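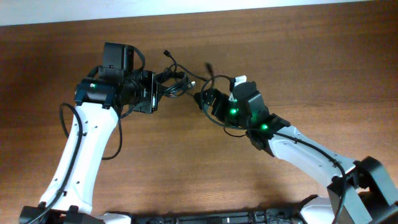

Tolton Cables

Clips and notes on loose cables being picked up, pulled apart and laid out on a wooden table. The release covers the handling of the cables only. Connectors are never plugged into anything, and no cable is tested.

Maintained by Ayana Tekleab. Labels checked by Tekle Birhane.
Last updated 04/03/2020

Contents

The release has 465 clips. We started with 488 and dropped the rest, mostly for missing labels or because the bundle fell off the table early on. Clip numbers were not reassigned after the drop, so there are gaps in the sequence.

clips/ - one video per clip
labels/ - one text file per clip, same base name
bundles.csv - what went into each bundle
notes.txt - remarks that didn't fit anywhere else
splits/ - train and test lists

The cables

There are 50 cables in the pool, all from a box of spares at the Drovier office. Most are power leads and short data leads. A few have no plug on one end because someone had cut them for another job, and these are marked "bare" in bundles.csv. We left the twist ties and paper tags off.

Black cables make up most of the pool. They are hard to tell apart once they cross, and the label files use "unsure" where the checker could not follow one strand from end to end. Please don't read "unsure" as "none". If a field was not filled in at all, it is blank.

Stiffness matters more than length. The thick power leads spring back to the shape they were stored in, while the thin ones stay more or less where they are put. The stiffness column has three values (soft, medium, stiff) and was filled in by hand feel, by one person, in one afternoon.

Bundles

Nine bundles were made up from the pool and given the letters A to I. A cable may be in more than one bundle, but only one bundle was on the table at a time. Between clips the bundle was gathered up, turned over a few times and dropped. We did not tie any knots on purpose. Bundle F has one anyway, and it was left in.

Bundle C was remade in November after a lead went missing. Clips from before the change say C1 and later ones say C2. Treat them as two different bundles if you are comparing results.

Labels

Each label file has these fields:

bundle - letter, or letter and number for C
start_state - heaped, looped or spread
end_state - heaped, looped, spread or separated
strands_free - how many cables touch no other cable at the end
crossings - loose, tight or unsure
comment - free text, often empty

"Separated" means every cable can be lifted without moving another one. "Spread" is weaker: the cables lie flat but may still cross. The two were mixed up in the first round of labeling and Tekle went back over all of them. If you have a copy with a field called "result", that is the old set and should be thrown out.

Splits

The test list holds all the clips of bundles D and H and nothing else. Everything else is in train. We don't supply a validation list. If you make your own, split by bundle, as clips of the same bundle share most of their cables.

Known problems

The table top is brown with a visible grain, and every clip was made on the same table. Anything trained on these clips may do badly on a white or patterned surface.

Plugs are often hidden under the heap at the start, so the plug types in bundles.csv can't always be confirmed from the clip.

Some comments refer to "the Platby lead". It is a stiff power lead listed as cable 9 in bundles.csv.

End states in bundle G lean heavily toward "looped". The cables in it had been coiled for a long time before we got them, and they keep going back to that.

Use

Free for research and teaching. Credit "Tolton Cables" and give the date of the copy you used. Corrections to labels are welcome - send the clip number, the field and what you think it should say. The sister set with ropes and cords is Ocampo, which has its own README and uses different end states.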